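Minutes of the September meeting, bin picking build
Plistau shared workshop, back bench area
Start 18:30, end 20:50

Present: seven members of the build group, one guest from the wood section. Two members sent apologies.

The minutes of the August meeting were read and accepted with one correction: the order from Zultska was for connectors and not for cable. The minute taker is sorry for this mistake.

## 1. Money and orders

The group has 303 euros left in the build budget. From this we must still pay the second delivery from Zultska, which is 150 euros. The invoice came last week and it is correct. One member asked if we can wait with the payment until the missing connectors arrive. After a short talk it was agreed to pay now, because the seller was always fair with us.

The offer from Ó Ceallaigh for a used safety scanner was discussed. The price is good, but it is above what we have. The workshop board told us that they can pay half if the wood section may also use it for their router. The guest from the wood section found this idea interesting and will ask the others. No decision today.

## 2. Power and bench time

The wood section complained that the arm was running on two evenings that were in the calendar for them. This was our fault. Bench times must be written in the calendar before somebody switches on the controller, also for short tests.

The circuit at the back wall is still shared with the dust extraction. When both start together, the breaker falls. Until the electrician comes, please ask loudly in the room before you start the arm.

## 3. State of the picking cell

The cell was shown to all present and two members explained what was changed since August. The metal bin is now held with bar clamps. Before, it was only standing on the work surface and it moved a few millimeters each time when the gripper touched a wall. After such a move all taught positions were wrong and we lost many hours with teaching them again. With the clamps the bin stayed in its position during the whole last month of tests.

There was a question why we do not screw the bin down. The answer was that we want to take it out for cleaning, and that the work surface belongs to the workshop. The clamps stay.

The cables on the arm were discussed for a long time. They go around the joint in a wide loop, and white ties hold them at the top of the orange housing. One member thinks the loop is too big and will catch on something. Another member said that a smaller loop pulls on the connectors when the wrist turns far, and this is how we broke the first one in spring.

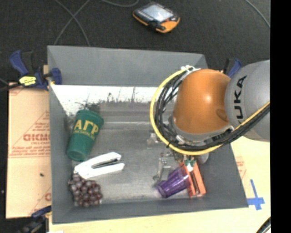 Both arguments were found to be correct. As a compromise, the loop keeps its size for now, but the wrist rotation will be limited in the software. We will also try a textile sleeve over the cables. One member has a rest of such sleeve at home and brings it without cost.

The handheld controller has no fixed place. It was agreed that it must get a hook at the height of the hand, on the side where the operator stands. The person who holds it has the stop button and does not do other work at the same time. This rule is old, but it was not always followed.

## 4. Test objects and results

We continue with mixed objects from the household, as decided in June. The set has at this moment plastic cups, a stapler, grapes, a box and other small things. Each test series has 25 attempts, and the result goes into the blue notebook.

Results as reported:

- Box: good when it is free on both sides. When it is close to a wall, the fingers have not enough space and the program gives up.
- Cups: the dark green cup is picked well from the side. The translucent purple cup is difficult. The depth camera often does not find its surface and the arm goes too low.
- Stapler: it is picked, but it opens and turns in the fingers. It should be gripped nearer to the joined end.
- Grapes: the force must be lower. The present value is good for the box and too much for everything soft.

A further problem is the bin itself. The metal reflects the ceiling lamps and there is a bright band near the far wall. In this region the camera reports points which do not exist. Three solutions were proposed: matte paint, a gray mat on the floor of the bin, or a cloth screen under the lamp. Paint was refused by most of the members, as it will scratch off from the fingers in short time. The mat is the cheapest and will be tried first.

One member asked if we may leave out the translucent cup until the camera is better. Four were against, two were for it, one did not vote. The cup stays in the set, but its results are written on a separate page.

## 5. Software

The program from the Kiner project was installed on the workshop computer and it starts without errors. The planning of the path is faster than our old one. It still does not know the walls of the bin, so at present it must not be used without a person at the stop button. The walls will be measured and entered as simple boxes. The clamps also must be entered, with their handles, because they stand higher than the rim.

The speed stays at 25 percent until this is done. There was a wish to go higher for the open evening. It was not accepted.

## 6. Tasks until next meeting

- Pay the Zultska invoice and send the receipt to the board
- Buy and cut the gray mat, then repeat one full series
- Bring and mount the textile sleeve
- Set the limit for wrist rotation and write the value in the notebook
- Mount a hook for the controller
- Measure bin and clamps, enter them in the Kiner program
- Ask the electrician for a date
- Ask the wood section about the scanner

## 7. Other matters

The key of the tool cabinet is missing again. Who has it, please put it back on the board at the entrance.

The next meeting is in October at the same hour. The topic of the open evening was moved to that meeting, because the time was over.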